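4.2 Why cotton softens in the first washes, and why line drying undoes it

One of the most enjoyable results of this study came from the plainest question we asked: how many washes does it take before a new cotton fabric stops feeling new? We had expected a slow, even slide. What the Prultmont samples gave us was a sharp drop in stiffness over the first 3 washes, then a long flat stretch that barely moved at all!

Much of the early change comes from finish leaving the cloth. Mills add starch or a similar sizing so that fabric cuts cleanly and looks crisp on the shelf, and warm water takes most of it away. The Jaltitz fabric, sold without finish, makes a lovely comparison. It started softer, changed less, and by the end of the trial our panel of 44 people could not tell it from the Prultmont cloth by touch.

Drying turned out to matter more than detergent. Swatches dried flat on a rack in still air came back noticeably stiffer than swatches from the same wash that had been tumbled. We think a little water left between the fibers holds them together as the cloth dries, and that tumbling keeps breaking those links before they can set. A good shake by hand recovered part of the softness (we were delighted by how much), and the effect was strongest in the heavier Amini weave.

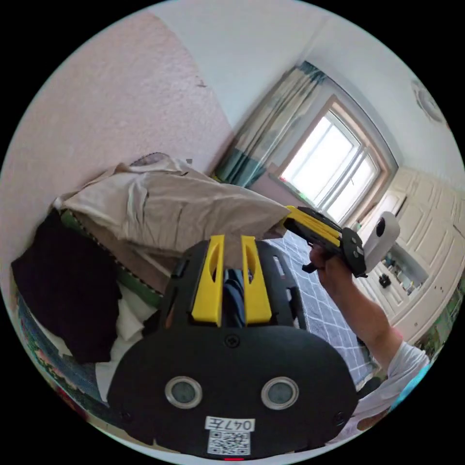 Figure 1. Two hand-held grippers with yellow fingers.

The bending test agrees well with the panel scores for plain weaves, and less well for twills. In a twill the diagonal ribs make the cloth bend more easily one way than the other, and people seem to judge it by the softer direction. We therefore report both directions for each twill in the Dellmont set, 400 readings in all, and use the lower value when comparing with touch scores. Pile fabrics such as toweling are left out of this section, as loop height affects touch in ways that a bending test cannot capture. They are covered separately in Section 4.3, along with the blended fabrics.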